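3.2 Building the hand-held gripper

Most of the building was done in the shared workshop at Kesambridge, on weeknights and the odd Saturday, and we should say at the outset that neither of us had made a gripper before. The first version, finished in February, was a rather heavy affair that we called Osska. It worked well enough to get us started, but the fingers flexed when squeezed, and anyone who used it for more than a few minutes complained of a sore wrist (Filip still does). The second version, Rikura, is the one used for every recording in this paper, and it is the one we would suggest to readers who would like to build their own.

Rikura is held in one hand and worked with a trigger, with a small camera looking out over the fingers. We wanted the person holding it to feel the grip through the trigger, and so there is no motor in the hand-held unit at all, only a linkage and a return spring. The same fingers bolt onto the arm in the workshop, so that what the camera sees by hand is close to what it sees later on when the arm is doing the job. Getting those two views to agree took us far longer than the rest of the build put together, and we are grateful to the other workshop members for their patience with the bench being tied up for so many evenings.

The fingers are moulded in a dark plastic and made as a mirrored pair. We tried several surfaces for the inner faces, among them bare plastic, cork and a strip of old bicycle tube, and settled in the end on a dark, slightly gritty pad, which held smooth objects best in our hands. A full set of fingers and pads takes an evening to put together, with a cup of tea while the glue sets. At its widest, the opening is 89 mm, enough for a mug or a fair-sized jar. Figure 4 gives the camera's view of the open fingers over a pale wooden surface, with the textured pads facing one another and a pair of small holes along the top rim of each finger. 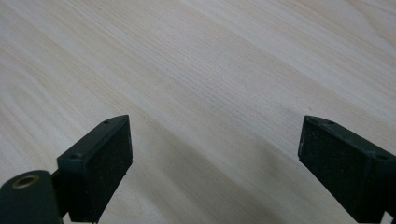
Figure 4. The gripper fingers open above a light-coloured wooden surface, as seen from the gripper's own camera.

3.3 Checking the fit and wear

Before any recording we opened and closed each pair of fingers 3000 times by hand, a dull job that was shared out over several evenings, and then measured the opening again. Of the 19 pairs we made, 10 kept their opening to within the tolerance we had set ourselves, and only these were used afterwards. The others mostly failed at the pivot, where the hole had worn oval, and we have since added a metal sleeve there.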